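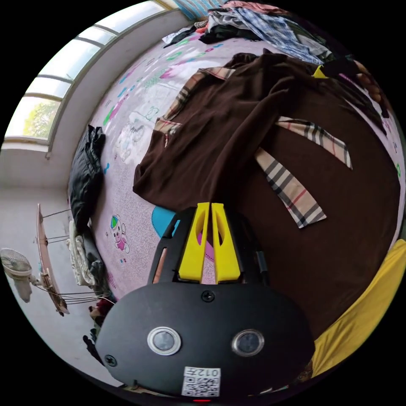 Dark brown garment with beige plaid trim, still bunched on one side. Bed sheet as work surface.

Unit 2: Folding knits with attached trim

Okay, so last unit we did plain T-shirts, and everybody got pretty quick at those. Knits with woven pieces sewn on are a different animal, and I love them, even if they make me grumpy at 9 at night with a full laundry pile.

Start by spreading the sweater out front side up. I like a bed for this — more room than a table, and you can walk to the other side when a sleeve gets stubborn. Work the big folds out from the middle toward the hem, using a flat palm. Please don't tug on the plaid! Woven cloth hardly stretches and knit stretches a lot, so pulling on the trim puckers the seam.
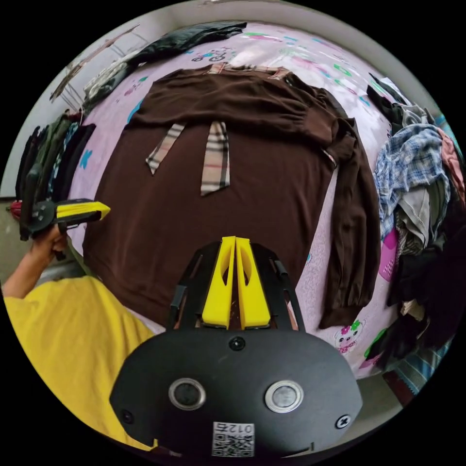
Once the body is flat, deal with the collar, then the loose ends. Lay them down the front so they don't cross, and smooth the tips with a finger. Sleeves come last: fold each one straight back across the body, then bring the sides in and the hem up to the collar (I do thirds, but halves are fine for a deep drawer).

For next time, bring one sweater with a collar or ties, and read the Lusance handout on storing wool. If you only own hoodies, bring a hoodie — the drawstrings will give you plenty of trouble.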